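Notebook, objects workshop, December

Wed, started 7:40

Case 5 relabel. The bronze oil lamp from the Stoltora loan still has the old number on the back of the mount, new one on the card. Fixed the card, mount waits till the case is open anyway. Don't open it just for that.

RH in case 5 steady overnight. Silica cassettes swapped on the left side only, ran out of conditioned gel. Ordered 23 more from Nirwood, they say next week.

Inventory check: database gives 1,189 records for the terracotta drawers, shelf list doesn't match. Suspect the joined fragments again, entered once as a group and once singly. Leave for now but do NOT print the list for the loans office untill it's sorted. 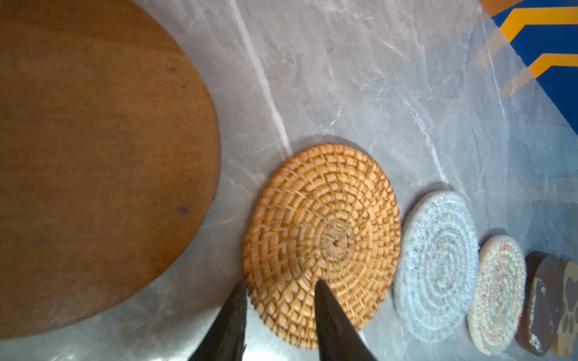

Lamp label text

Curator's draft is too long for the panel. Cut the paragraph on trade routes, keep the bit about the potter's stamp under the base. Visitors always ask how the wick sat in the nozzle so that stays. "Hellenistic" twice in one sentence, fixed.

Greek version needs the same cuts, sent back to Pavliuk for translation. Ask for the accents to be checked this time, last proof had them dropped in the title.

Light levels: lamp and the two clay figurines fine as they are. Textile fragment next door is the problem, spill from the new spot. Tilted it down, better. Flag is still on the ladder, take it off before opening.

Adhesive test, Havetach sample B: join on the dummy sherd held overnight, slight yellow line at the edge. Sample A cleaner but slow. Would go with A for the krater rim, no hurry on that one. Write up both properly, my notes on the tubes are allready rubbing off.

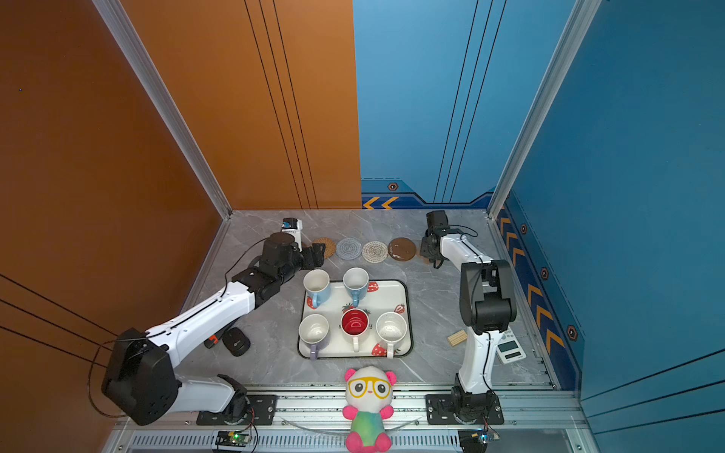

To do

- Foam for the figurine crate, the gray, not the white
- Print run for the exhibit leaflet, 700, check fold before saying yes
- Condition photos of krater rim, both sides, with scale bar
- Return Stoltora's paperwork, signed page was missing
- Mount number, case 5 (see top)
- More nitrile gloves, medium

Stopped 4:15. Gel cupboard key back on its hook.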